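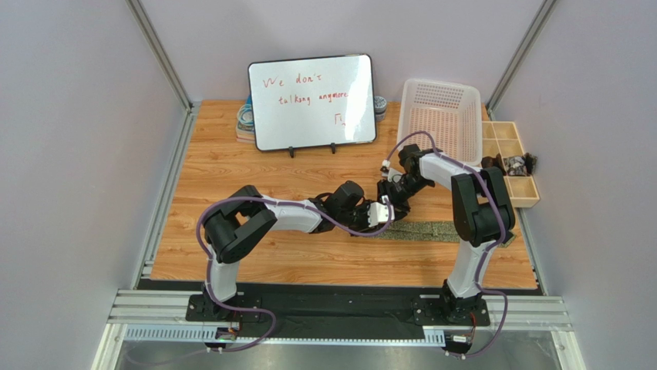
双臂工作站夹爪与控制器对比测试:招募外部操作员及兼职测试工程师

发布单位:Plernov 操作测试组
发布日期:2021年9月8日
联系人:Nazmiye Bozkurt(报名与排期),Koen Wuyts(技术问题)

一、项目内容

本组正在对两种夹爪和两种控制器进行对照测试,需要招募遥操作参与者若干名,另设兼职测试工程师岗位一个。测试对象为 Tisley 平行夹爪、Grustov 多关节指夹爪,以及 Leclerc 控制器的 A、B 两个固件分支。测试平台为桌面双臂工作站,两臂固定在同一根铝型材导轨上,臂、导轨和工作台面的相对位置在整个测试期间不作调整。

第一轮测试已于7月结束,共记录有效操作3,038次,全部由组内人员完成。复核时发现,组内人员对 Tisley 夹爪的使用时间明显长于 Grustov 夹爪,由此得到的成功率差异不宜直接归因于硬件。第二轮改由未接触过上述两种夹爪的外部人员操作,每种夹爪采集1,000次有效操作。夹爪顺序和固件分支按随机表分配,参与者在测试结束前不会被告知当前使用的固件分支。

二、测试任务

任务共四组,全部在木纹台面上进行:

任务一:单臂抓取。从木制分格盘中取出指定小件,放入白色多孔塑料篮。分格盘的格子较小,考察指端在受限空间内的张开行程和退出路径。

任务二:双臂交接。一侧夹爪取件,在台面中部交给另一侧夹爪,由后者放置到指定格内。记录交接时两夹爪的最小间距、接触次数及掉落次数。

任务三:柔性件整理。双臂配合将条形软垫展平,并使其长边与导轨平行。终止条件为偏角小于设定阈值,或操作时间用尽。

任务四:擦写板操作。用夹爪夹持板擦,擦除小白板上指定区域的手写内容。考察持续接触条件下的夹持稳定性和控制器的力限表现。

每次操作的起始姿态由程序给定。操作中断、急停或线缆张力报警触发时,该次记录作废,不计入有效操作,也不影响参与者的报酬。

三、遥操作参与者

名额:31人。

要求:
1. 年满18周岁,双手活动正常,矫正视力能够看清桌面小件。
2. 未使用过 Tisley 或 Grustov 夹爪。使用过其他品牌机械臂者可以报名,须在报名表中注明型号和使用时长。
3. 能够完成两次到场测试,两次之间至少间隔一天。
4. 能阅读中文或英文操作说明。
5. 对闪烁画面敏感者请勿报名,任务二、任务三使用屏幕回传画面进行操作。

时间安排:每次到场三小时,含培训四十分钟、正式操作及中间休息。第一次到场使用一种夹爪,第二次更换为另一种。两次测试的任务顺序相同。

报酬:每人1,000元,两次测试全部完成后一次性支付。仅完成第一次者按一半支付。报酬与操作成绩无关。

数据处理:采集内容为关节角度、夹爪开度、电机电流、控制指令时间戳及工作区固定机位视频。固定机位只拍摄工作区,不拍摄操作位。参与者以编号登记,姓名与编号的对照表由 Nazmiye Bozkurt 单独保管,支付完成后销毁。参与者可在测试结束后十四天内要求删除本人数据。

四、兼职测试工程师

名额:1人,合同期四个月,每周到岗三天。

工作内容:
1. 夹爪更换、零点标定及每日开机检查。检查项包括底座螺栓扭矩、沿臂线缆的固定点与余量、导轨下方线槽内接头的插接状态。
2. 按随机表切换固件分支,填写切换记录。
3. 测试期间值守急停,处理报警,判定单次操作是否有效。
4. 维护日志解析脚本,每日核对视频与关节数据的时间对齐误差。
5. 参与撰写第二轮测试报告中的方法与故障统计部分。

必备条件:
1. 机械电子、自动化、计算机或相近专业,本科及以上学历,在读研究生可以申请。
2. 熟悉 Python 和 Linux 命令行,能独立阅读 CAN 总线或串行总线通信日志。
3. 有机械臂或伺服系统的实际调试经历,请在简历中写明设备类型和本人承担的部分。
4. 能严格按书面流程操作。第二轮开始后,未经 Brayden Nguyen 书面同意,不得修改控制参数、夹爪指垫或台面物品的摆放基准。

优先条件:做过手眼标定;了解双臂碰撞检测;有受试者实验的组织经验。

待遇面议,按月结算。岗位不提供远程办公。

五、报名方式

遥操作参与者:向前台索取报名表,或在本页下载后填写,提交至 Plernov 操作测试组报名邮箱,邮件标题写明“遥操作报名+可到场时段”。收到后三个工作日内回复。名额报满后转入候补名单,有人退出时按提交顺序递补。

兼职测试工程师:提交简历一份,另附一页以内的说明,描述一次本人处理过的夹爪、驱动器或通信故障,写清现象、排查步骤和最终原因。仅提交简历者不进入面试。面试由 Brayden Nguyen 和 Solange Paquette 主持,包含一小时上机环节,内容为给定日志的故障定位和一次夹爪更换。

六、其他说明

到场请穿袖口收紧的上衣,长发束起,取下手链和戒指。操作位与工作区之间有隔板,测试期间不得将手伸入工作区,取放掉落物品由值守工程师完成。

夹爪样件由各供应方提供,供应方不参与人员筛选、随机表编制和数据分析。测试报告完成后,参与者可凭编号索取摘要版本。

与本测试有关的意见或投诉,请联系 Aaliyah Grewal,她不属于操作测试组,处理过程不经过项目负责人。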